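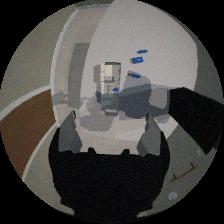

*Simulated wrist view, wide lens, with the gripper open and a cream box ahead of it.*

Matvii Tkachuk has spent most of the winter comparing two grippers without touching either one. He works on manipulation software at Viltero, and the comparison runs entirely in simulation until a candidate is picked for purchase. The first is the Amer, a parallel design with a short stroke of 65 mm. The second is the Skelell, which opens to 85 mm and weighs more. Both are mounted on the same simulated arm and driven by the same controller.

"The stroke is the first number people ask for and it settles very little," he says. "With 85 you can be lazy about the approach. With 65 you have to be centered, so you find out how good your camera is."

The camera took longer to set up than the grippers did. Tkachuk started with a narrow lens at the wrist and lost sight of the target during the last part of the descent. He moved to a wide one and accepted the distortion. Straight edges near the rim come out as curves, and the body of the gripper takes up the bottom of the image.

"I lose those pixels, fine. I still get both fingertips and the part of the table I care about. The narrow lens gave me a very sharp picture of the wrong area."

Shadows were the next problem. An early version of the detector, trained with flat lighting, drew its boxes around the dark patches beside an object. Kwok-wai Man, who maintains the renderer, added cast shadows and grain to the wrist images in January. Detection scores dropped the same day.

"Matvii came over and asked me what I had broken," Man says. "I told him the old scores were broken. Put a shadow across the near end of a box and the detector thinks the box is shorter. It should have been failing all along."

They retrained and kept the shadows. The comparison now covers 209 grasp attempts per gripper, drawn from one list of object poses so that neither design gets an easier set. Each attempt is logged from the wrist and from a fixed view across the room.

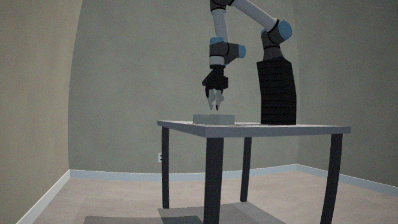 *Fixed view of the simulated cell: arm on its pedestal, fingers above the flat gray block.*

The flat block is Tkachuk's preferred test piece. It is low and wide, and he uses it to check fingertip height before any scored attempt.

"If your height is off by 2 mm on a tall part, you still pick it up and you learn nothing. On a slab you hit the table or you close on air."

Asked which gripper is ahead, he declines to give a single figure. The Skelell tolerates more lateral error. The Amer does better in clutter, where its narrower opening clears neighboring parts - provided the pose estimate is good. The controller, a package from Mak, treats both the same way apart from the force limit, and he would like to tune it separately for each before drawing conclusions.

Man is more cautious about contact. "Friction at the pads is a guess. A decent guess, but I would not buy hardware on it."

The next run repeats the full pose list with pad friction lowered. It is scheduled to start Thursday evening, and Tkachuk expects the logs to be ready for review the following morning.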